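Dotley belt conveyor, five months in

I went back and forth on this one for ages, because the Birkett model costs less and a couple of folks at Curnura swear by theirs. We ended up with the Dotley, and I'm pretty happy with it! It came in two boxes and took me 45 minutes to put together, plus another 16 hunting for the hex key (it was taped under a rail, of course).

The belt is my favorite part. It's a plain matte green and parts show up really well on it, especially the white ones. It does pick up a bit of shine under overhead lights, so if glare bugs you, think about where your lamps are.
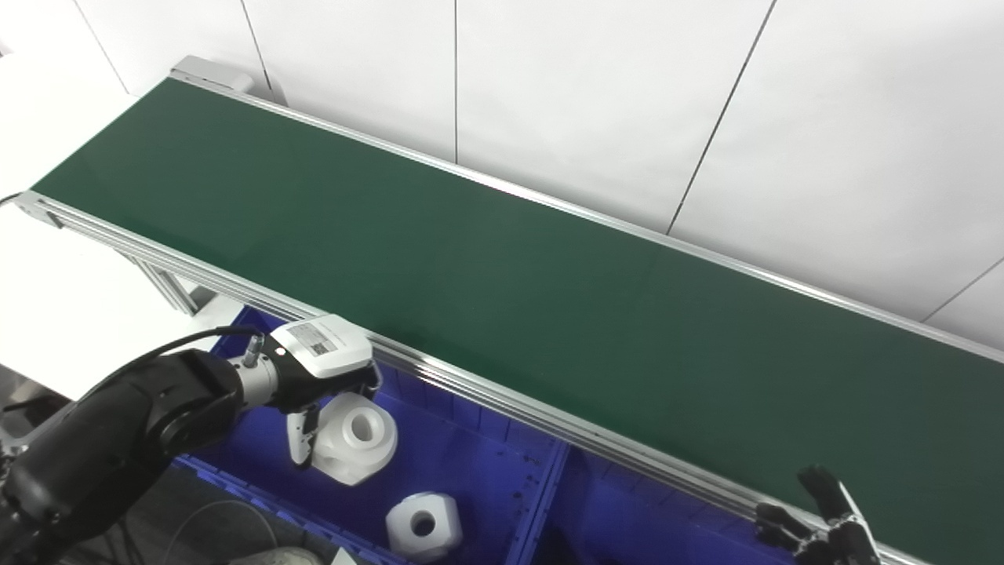
Dasari Workshop | Packing & Sorting Team

We run ours right along the wall with a blue bin down in front, and the silver rails have held up great - I lean on the near one way more than I should. My one gripe is tracking. Ours drifted toward the wall side in June and I spent 25 minutes fiddling with the tension screws, which are tiny and hard to reach once the thing is in place. Set it before you push it back!

Four stars from me, and I'd buy the longer one next time.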